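[Fellutell-list] Re: clear stands for the craft table
Category: Makers & Menders | 12 replies | 0 shares

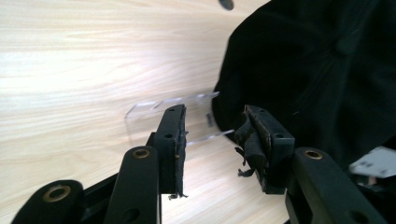 One of the clear ones, on the blond wood table.

Hello all,

Thanks for the lovely long note, Duarte, and sorry I've been slow (we had the grandkids up and the house is only now getting back to its usual colour, which is to say beige).

On June 2, 2026, Duarte Cunha wrote:
> Has anyone still got those clear bent stands from the
> October market? I'd like to borrow 10 for the Garavside
> table, and I'm happy to come and fetch them. Do they
> scratch if you stack them?

Yes, I've got them, and you're very welcome to the lot! They do scratch, I'm afraid, so I keep a sheet of tissue between each one and wipe them with a soft damp cloth, never paper towel. The trouble with them on pale wood is that they all but vanish. You get a thin white line where the light catches an edge and not much else, and I've swept more than one onto the floor with my sleeve. At the market I laid a navy tea towel underneath and it made a world of difference, so I'll pop that in the box too.

They're fine for cards and brooches, but please don't ask them to hold up one of Barrientos' big mugs.

I'm home most mornings. Come round the side, the front doorbell has given up.

Cheers,
Maureen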